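Looking After Fabric Shopping Bags
Household Tips – Laundry and Storage

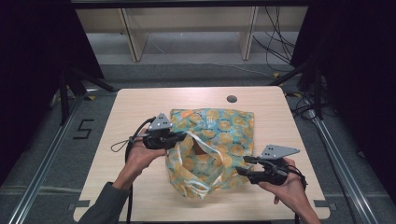

A patterned fabric bag with its mouth pulled open on a light wooden tabletop.

Fabric bags pick up crumbs, soil from vegetables and the odd leaky carton, and most of them go back on the hook without a second look. A few minutes every couple of weeks keeps them fit for carrying food.

Emptying

Lay the bag flat on a table and pull the mouth open with both hands. Check the bottom corners first. Receipts, onion skin and coins end up there. Turn the bag inside out over the sink or the trash can and brush along the seams with a dry nail brush. If there is a lining, pull that out too and shake it separately.

Look at the straps while you are there. The stitching goes first where the strap meets the edge of the bag. A few loose threads can be fixed with a strong needle and doubled cotton. Sew a small square with a cross through it, and go over it 3 times.

Washing

Plain cotton can go in the machine on cool with the towels. Printed cotton is better washed inside out, and on its own the first time in case the color runs. Bags with a coated or foil inside should be wiped with warm water and dish soap, then left open until fully dry.

For grease marks, rub in a little dish soap, wait 11 minutes and rinse before washing. Older marks may need a second go. Do not use bleach on a print.

Hang bags upside down by the bottom corners so the water does not collect in the seams. Allow 24 hours before folding, longer in winter. A bag put away damp will smell, and so will everything stored with it.

Folding

1. Smooth the bag flat with the straps tucked inside.
2. Fold both sides in so they meet in the middle.
3. Fold up from the bottom in thirds.
4. Stand it on edge in a drawer or shoe box.

Thick bags do not fold well – hang those on a hook by the door.

Reader tip

Suleiman Shehu writes that he keeps one bag for raw meat only and marks it with a knot of red yarn on the strap. It gets washed after every trip, and the others can wait.

Last updated 29/06/2022
Page by Casimiro Bravo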